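Más plazas y nuevo horario en el curso de costura de Briro

15 de abril de 2018

La asociación cultural Briro abrirá 16 plazas nuevas en su curso de costura para principiantes, según comunicó su coordinador, Everaldo Fagundes. En la convocatoria de enero se presentaron 174 solicitudes y solamente 67 personas pudieron entrar, por lo cual muchos vecinos quedaron en lista de espera.

Las plazas nuevas se ofrecerán primero a las personas que ya están en esta lista. Quien no responda al correo de la asociación en nueve días perderá su turno, pero podrá inscribirse otra vez en otoño.

El curso tendrá también un grupo de noche, pedido por los alumnos que trabajan en el comercio. Las clases se darán en el local de la calle Pîrvu, en el primer piso, y cada alumno debe traer sus tijeras y una cinta métrica. El hilo y las agujas están incluidos en la matrícula. Las máquinas de coser se comparten entre dos alumnos.

«Hemos recibido gente que nunca cosió un botón y gente que quiere arreglar la ropa de toda la familia», explicó Fagundes. El programa comienza con los dobladillos y las cremalleras, y termina con una falda o un delantal, a elección del alumno.

La tienda de tejidos Stoltari dará un descuento a los inscritos durante todo el curso. Para las primeras prácticas se recomienda un algodón liso, de color vivo, donde las puntadas se ven con facilidad.

Una tela azul vivo sobre una mesa de madera clara.
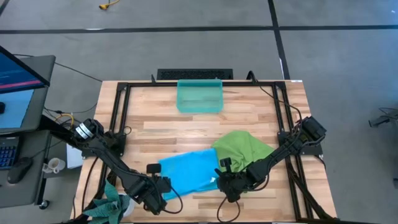 Otras noticias del barrio

La biblioteca Skilledano cierra por obras en la sala infantil. Los préstamos se pueden devolver en el buzón de la entrada.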